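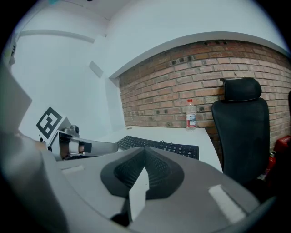
How often does the hand-held gripper need to be checked between recording sessions? Once at the start of each session and again after every 50 demonstrations, with a full recalibration only when the check fails.

3.4 Upkeep of the hand-held unit

All demonstrations at the Ornbridge site were recorded with the same hand-held gripper. Figure 2 was taken by the camera on the tool, at a desk with a keyboard on it. The finger on the left carries a square black-and-white marker on a white plate, mounted above the joint. The opening between the fingers is estimated from the markers, so a plate that has shifted on its mount gives a wrong opening even when the fingers themselves are sound.

The check takes 2 minutes. The operator closes the fingers fully, opens them fully, and repeats this with a gauge block held between the tip pads. If the width read from the markers differs from the block by more than the limit set in Section 3.2, the bolts at the joint are tightened and the check is run again. A second failure means the unit goes to the bench.

We ran 105 checks over the study. Of these, 29 failed on the first try, most of them in October, when the unit was shared between two rooms and carried by the fingers more often than it should have been. Tightening the bolts fixed all but four. Three of those were marker plates that had come loose at the back -- they were glued again and left overnight. The fourth was a worn tip pad, replaced with a spare from Ultstead.

Tip pads were wiped with a dry cloth at the end of each session. We tried alcohol wipes early on and stopped, as the pads became slick and the operators began to squeeze harder than the task called for. The lens was cleaned only when a smear showed in the test clip.

Figure 2. View from the tool camera at the desk station, with the left finger, its joint and its marker.

Tincuța Roman and Declan Whitelaw carried out the checks and kept the log. Recordings made between a failed check and the last good one before it were set aside and are not used in Section 4.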